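4.2 Noise and self-reported concentration

The claim that steady background noise harms concentration is repeated so often in the workplace literature that it is rarely checked against the size of the effects reported. We had reason to doubt it before we began. Most of the earlier surveys asked workers whether noise bothered them and then treated the answer as a measure of lost output. Annoyance and output are different things, and a questionnaire that mentions noise in its title will find plenty of the first.

Our own sample came from two sites, the Grakon building and the smaller Wedura workshop. Of the 185 people invited, 66 returned both the morning and the afternoon forms. This is a poor return, and we make no attempt to correct for it by weighting. People who are troubled by noise have more reason to fill in a form about noise, so the figures in this section should be read as an upper limit on the problem.

Respondents rated their concentration on a scale from one to seven at the start and end of each shift. The drop over the day was small at both sites, and it was no larger on the days they marked as loud. Four respondents reported a sharp fall on every loud day. Removing them leaves a flat line.

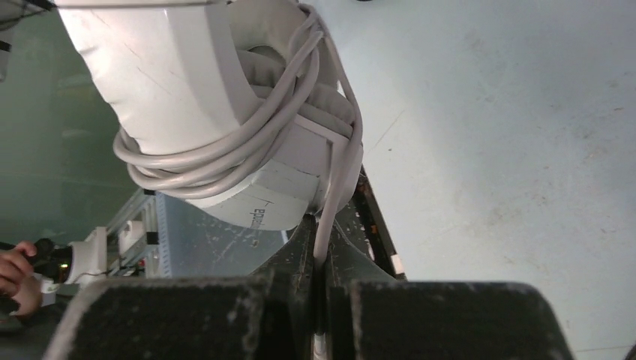

Figure 4. Robotic arm with coiled gray cables.

A second weakness concerns the meaning of "loud." The Leemans index, which several earlier authors adopted without comment, combines sound level with the worker's own opinion of it. Using such a score to predict complaints is close to circular. When we split the index into its two parts, the sound level alone explained almost none of the variation in concentration. The opinion part did most of the work, as one would expect.

Supporters of the index may reply that 60 minutes of exposure per shift is too short to show an effect, and that the Morklow study followed its workers for longer. That may be so. The Morklow study also changed the lighting and the break schedule in September, midway through data collection, and reported no separate results for the weeks before the change. We do not see how its findings can be assigned to noise.

None of this shows that noise is harmless. Hearing damage is a separate matter, and we did not measure it. Our data do suggest that the usual advice on concentration rests on thin evidence, much of it gathered with the same questionnaire. Section 4.3 repeats the analysis for interrupted speech, where the case is somewhat stronger.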